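The last people who fold

A map of Lirnenby costs nothing if you ask at the harbour office and 16 if you buy it in the shop next door. Same map. I found this out the wrong way round.

I'd gone up in April, which everyone said was too early, to write about paper maps and the people who still draw them. Three days, one bag, bad shoes. The plan was to find my way between four places without once looking at my phone. I lasted until the bus station. After that I did better.

Lirnenby first. Grey harbour, steep streets, a bakery that shuts at two. Valdemar Juhl has his drawing room above a chandler's, up a staircase so narrow he lowers his finished sheets out of the window in a tube. He has been drawing walking maps of this coast for most of his adult life. By hand, in ink, then scanned and sent off to a printer in Hustitz who, he says, understands blue.

He does not say hello so much as hand you something to hold. In my case a ruler. Then we were off.

"People think the hard part is the coast," he said. "The coast is easy. The coast wants to be drawn. The hard part is a field."

What's hard about a field? You have to decide it's worth showing. A field has a gate, or used to. It floods at one end. The path goes along the left side in summer and the right side in winter and the official line goes straight through the middle where no sane person has ever walked. Three paths then, or one? He draws the one people use. Twice he's had letters from landowners. He keeps them in a drawer with the spare nibs.

Each sheet takes him a winter. He walks it in the autumn with a notebook, draws till the light comes back, walks it again with the proof folded in his coat. The Lirnenby sheet has 346 place names on it. I asked how many were on the one it replaced, and he was pleased to be asked. 196. The rest came from talking – to farmers, a retired postwoman, two brothers with a boat who hadn't agreed on anything in years but agreed on the name of a rock.

Some of the names are rude. He left those in.

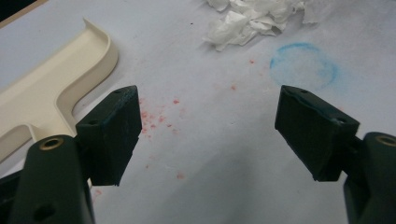 A broad sheet of white paper.

Size is a sore point. The bigger the sheet the better the map, until you open it on a hilltop in wind. Valdemar likes them large. His printer likes them small. They have been having this argument for years by post, and the compromise is a long thin shape that annoys walkers and fits no pocket made by any coat company anywhere. I put mine down my trouser leg in the end. It worked quite well.

Then the folding. I hadn't given folding a thought in my life. There is a whole school of it. Valdemar folds across first and then down, so that you can read any strip without opening the rest, and he gets properly cross about the other way. "You can tell who taught somebody," he said, watching me make a mess of it. He took it off me and did it in six seconds flat. Then undid it and gave it back. Again.

I caught the afternoon bus inland to Hustitz with the map on my knees. It is a strange thing, following yourself along a road in ink. You look up more. I saw the chapel before we got to it because I knew it was coming, and I missed the turning for the quarry and felt stupid about it for a mile. The woman beside me put her finger on the sheet and said her aunt had lived there. Just there, by the bend. We'd gone past it by then.

Hustitz is a market town that has lost the market. The print works is behind the old corn store, and it's warm, and it smells the way you'd want it to. Torbjørn Westerberg runs it with his daughter and a radio. He prints parish newsletters, seed packets, wedding orders of service. The maps are the smallest part of what he does and he talks about little else.

He showed me three blues. I could not tell them apart. He showed me again by the window and I could, just – one had some green in it, one was nearly grey. The grey one is for tidal water. "You can walk on that blue," he said. "For some of the day."

Paper is his worry. The stock he used to buy was tough and slightly waxy and could be folded for years before it went at the corners. The mill stopped making it. What he gets now is whiter and it cracks along the crease if you look at it wrong. He has tried others. A plasticky one that never tears, which walkers like and he can't stand, because the ink sits on top of it like rain on a bonnet. He's got a few packs of the old stuff put by at the back. He wouldn't say what for. I have a theory that it's for the next of Valdemar's sheets, which would be the last large one, but when I put this to him he turned the radio up.

Do they sell? A bit. Enough. The summer people buy them for the wall. The winter people buy them to use, and come back in when they've gone through at the middle, and would rather like a discount. Torbjørn gives them one. Valdemar says he shouldn't.

On the second day I walked from Hustitz to Hafstein, up over the moor, on the map alone. It's not a difficult walk. I'm not going to pretend it is. But there's a stretch in the middle with no fence and no wall and the path just sort of gives up, and at that point I got the thing out and turned it round until it matched the hills, and stood there with my thumb on where I thought I was. I was wrong. I was one valley over. The sheet had a tiny mark for a sheepfold and there was no sheepfold. Ten minutes of going back, some swearing, and there it was, round the side of the hill exactly where he'd put it, with the wall fallen in on the north side. He'd drawn that too. A gap in the line no wider than a hair.

I sat in it and ate a cheese roll. Very good cheese roll.

Hafstein has a pub, a church and a bus shelter with a map in it, one of the early sheets, behind glass. Sun has taken the blues out entirely so the sea is the same colour as everything else. Somebody has worn a pale patch on the glass where the village is, from pointing. A man waiting for the bus told me the map was wrong about his lane. Had he written in? He had not. He said he'd rather people didn't come down it anyway.

Faltitside was meant to be the last leg and I nearly skipped it. My feet. But it's where the next sheet will be, and Valdemar had asked me to have a look at a footbridge for him, which I took as a honour. He wanted to know if it was still standing and which side the handrail was on. It is. The left, going upstream. I wrote this down on the margin of my own copy and took the postcard route back to tell him, and he nodded as though he'd known all along and got out the notebook.

He's started asking younger walkers to do this sort of thing. One of them, a student, has been coming up on her own money and can now do lettering he'd put his name to. The curves anyway. He isn't happy with her capitals yet. She wants to put the whole lot online as well, for free, and he's thinking about it, and I think he'll say yes if she lets him choose the blue.

Back at home my copy has gone through at one corner already. I can't fold it his way. I've tried it on the kitchen table with the radio off, across and then down, and every time I end up with the harbour on the outside and the title page somewhere in the moor.

Getting there: buses run from Lirnenby to Hustitz all year, less often out of season. The Hafstein bus is afternoons only. The maps are sold at the print works in Hustitz and from the harbour shop, or ask at the harbour office frist.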